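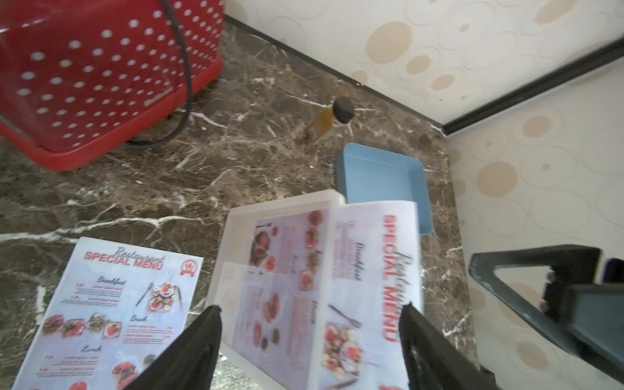
The brown marble counter, with the three menus and both trays out.

From: Liltach kitchen
To: Gollent hall list
Date: 16/02/2021
Subject: Re: Menus, trays and that counter

Hello all,

Thanks for the long message, I've left the bits I'm answering underneath so you don't have to go digging for it.

> We still haven't settled the menus for the breakfast mornings. There were
> three on the counter when I last looked in and they all seemed to say
> something different. Which one are we going with? The printer at Kurek
> wants to know by the end of the week, and the price is the same for
> anything up to 300 copies.

Right, the menus. There are three to choose from. The one lying flat at the lower left is my favourite by a mile. It has Breakfast, Brunch and Lunch as separate sections, with the prices beside things, and that row of little food photos across the middle which cheers it up no end. The writing under the headings is still the filler stuff that came with the template, so please don't write in to tell me it makes no sense! I'll type our own dishes in once we've agreed what they are.

The one poking up at an angle on the right has the same big red SPECIAL MENU, but it runs up the side, and I found I had to tip my head over to read it. Some of you liked that one best when we talked on the phone, so I'm not ruling it out. The third is the one in the white tray, which is mostly photographs – plates of red dishes, salads, something off the grill. Lovely to look at, but it makes me feel we're promising a great deal more than eggs and beans. I'd keep it for the July supper, if there is a July supper.

On numbers, I don't think we need anything like 300. We have 80 seats if we use the side room as well, and people share. Could we ask Kurek what they'd charge for a smaller run? I know the price is flat but I really don't want boxes of them under the stairs like the raffle tickets. (I went through those last week. There are 413 left. I've put them in the green cupboard if anybody has a use for them.)

> Also, are the blue trays going out or the white ones? I thought we'd
> agreed on white and then I saw a blue one sitting there.

You did see a blue one, and it's still there. I got it out to see how it looked against the marble, and I must say I've gone off the idea of all white. The white is nice and shallow, and a menu sits in it well enough, but the light blue has a proper raised edge and I'd trust that more with a cup on it. Forkomel do both in the same size and they're 59 pence each if you take the mixed box. My vote is to mix them and let people take whichever comes off the pile.

> Could somebody please bring some order to that worktop before we open?

I'm on it, I promise. The red thing with the white dots can stay in its corner, I think it brightens the place up next to all that beige and tan on the wall. But I do want something done with the black lead. It comes down and loops round the side and trails across the marble, and I can just see somebody putting a tray down on it. A couple of those stick-on clips would do it. Has anyone got some spare?

The little glass bottle with the black cap needs a home too. It's the amber one standing on its own in the middle. I'd like to get all the small bottles together on one shelf and label them on the front, because at the moment I pick things up and put them down again all morning. If you've left anything of your own in the kitchen, bring a label or take it home with you.

So what I need back from you is a vote on the menu (flat one, sideways one or photo one), a yes or no on mixing the trays, and any dishes you want on the brunch list. Reply to the whole list please and not only to me, last time I ended up copying everything out twice.

I'll be in the kitchen most of Thursday if you'd sooner come and look at the menus in person. Kettle will be on.

All the best from Liltach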